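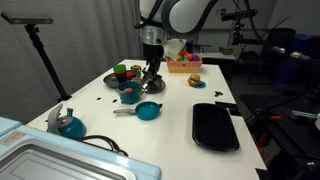
4. Concession Service During the Pre-Show Period

4.1 Setting

The two theaters in this study serve the same market but differ in age and plan. The Flelledik, in the center of Jenonville, has three screens and one concession counter, which faces the street doors. The Skesholm, next to the shopping plaza on the edge of town, has six screens and a longer counter set back from the ticket desk. The largest auditorium at each theater seats 200. Both are run by the Ásgeirsdóttir company, which keeps a single menu and a single price list for the two buildings. Differences in service time between the theaters therefore cannot be put down to what was sold or what it cost.

The period of interest is the 20 minutes before the posted start of a feature. Earlier work by the first author (Rai) treated the whole evening as one service period and reported an average wait for the night. That measure is of limited use to a theater manager. Customers at a movie theater arrive in short waves set by the schedule, and a counter that stands idle at 6:15 p.m. may be past its limit at 6:50. An average taken across both moments describes neither of them.

4.2 Observations

Observation took place in October. A shift log was kept at each counter by the second author (Palaniappan) or by a trained assistant. The log recorded the time each customer joined the line, the time the order was given, and the time the last item was handed over. Showings were left out of the final set when the start was delayed, when a register failed, or when a private group had placed its order in advance. After these were removed, 132 showings remained, 27 of them matinees.

The matinees were kept as a separate group. Afternoon customers ordered in larger parties, often with children, and a single transaction tended to hold more items. The line was shorter, yet the time at the register was longer. Managers at both theaters had expected the reverse and had been scheduling one attendant for the afternoon on that basis.

No customer was interviewed, and no names or payment details were recorded. Staff were told the purpose of the study before it began and were free to ask that a shift be left out. Two such requests were received, both from the Skesholm, and both were granted.

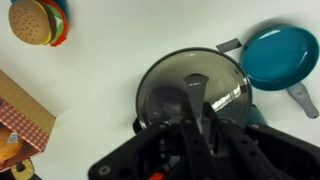 4.3 Sources of Delay

Three sources of delay were identified in the logs. The first was the decision time of the customer. At the Flelledik the menu board hangs behind the attendant and cannot be read from the back of the line, so many customers began to choose only when they reached the register. At the Skesholm a second board is mounted beside the entry rail. Ordering was faster there in every evening group, and the gap was widest for parties of three or more.

The second source was walking. The drink station at the Flelledik sits at the far end of the counter from the popcorn warmer, and an attendant filling a mixed order crosses the full length of the counter at least twice. When two attendants were on duty they passed each other in a narrow space and each gave way in turn. The logs show the cost of this only in part, as a short wait for a colleague to pass was not entered as a separate event.
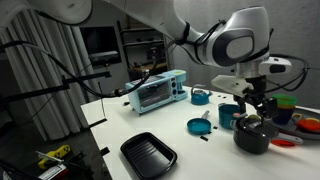

The third source was the arrangement of goods and tools on the work surface itself. Attendants at both theaters placed items wherever space allowed during a rush, and the layout at the end of a wave seldom matched the layout at its start. The type of spacing at issue can be seen in Figure 3, where a tall teal cup stands just to the left of a rounded black pot and a reach is being made into the pot's opening. A tall vessel set this close to a wide one leaves little room for the reach on that side. At the concession counter the same pairing occurred when stacks of large cups were set down against the topping trays – a habit found on most evening shifts at the Flelledik and on fewer at the Skesholm, where the cups have a fixed rack.

4.4 Limits of the Comparison

The two theaters share an owner, a menu and a training manual, and this strengthens the comparison between them. It also limits how far the results may be carried. A theater with table service, or one that sells beer and wine, would face checks and delays that do not appear in these logs. The study covers one month only and includes no school holiday.

The staffing level was also not under the control of the authors. Shifts were assigned by the theater managers in the usual way, and a manager who expected a full house would add an attendant. Busy showings were for this reason better staffed than quiet ones, and the raw waiting times understate the effect of crowd size. Section 5 repeats the comparison with the number of attendants held fixed.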